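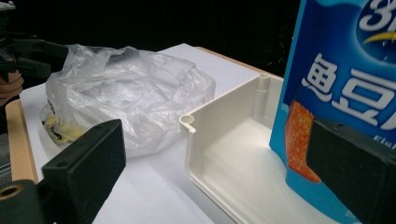
Why snacks, someone asked under my last post, and why not just use the foam cubes every other club starts with? Fair question, and my reply got so long that I'm turning it into a post.

We did use foam cubes! We used them for most of last year, and by the end everybody in the club could pick up a foam cube in their sleep. Then a few of us had a go at a bag of something from the supermarket and it was a completely different sport. A packet squashes. It slides off to one side when you come in crooked, and if you pinch it too high it folds over and swings. The fish tofu ones are my favourite at the moment, partly for the bright blue and partly for the way they sit up nicely on the table until the exact second you touch them.

So that's what the Gusilell challenge is this term. Packets and plastic bags, a tray, a white table, and you working the gripper. The rules fit on one page (the Nuneck club wrote them and we pinched them with permission). You start with the fingers open, you close on the packet from the sides, you lift, and you put it down in the tray without tipping it over or bursting it. Bursting it is a zero. Putting it down on its face is half marks, which caused a fair bit of discussion the first week.

The thing I've really come to love is how much you learn about your own hands. I always thought I picked things up from above. I don't, I come in from the right every single time, and the logs show it plain as day. One of the younger members does this lovely slow close where both fingers arrive together, and her packets hardly move at all. I've been trying to copy it for a fortnight and mine still get shoved sideways first.

We've got 435 attempts logged so far and 288 of those were good enough to keep. The club's target was much lower than that, so I'm rapt. The ones we threw out were mostly my fault – I'd set the start marker in the wrong spot for a whole evening and didn't notice until we were packing up the chairs.

Crumpled clear bags are the next headache. A printed packet has colour and big lettering to go by, and our little Neagu tracker program manages pretty well with that. A see-through bag on a white table is another matter. It's all shine and creases, and the program will happily decide that the edge of the bag is wherever the brightest wrinkle happens to be. We tried turning off one row of lights last session and that helped a bit, then somebody suggested a darker cloth under the bag, which we haven't tried yet. If you've had any luck with clear plastic, please leave a comment, I'd love to hear how you went about it.

The inter-club day is still on, with smaller groups and two sessions in place of one big one. Gullis are bringing their own rig and they're very good, so we've got some practising to do. I want our best run up to 98 points before then. We're on the high eighties now, and I reckon the last few points are all in the put-down.

Bring your own snacks on Tuesday if you'd like to try something new on the table. Flat packets are fine, tall ones are more fun, and please leave the chips at home until I've found the dustpan.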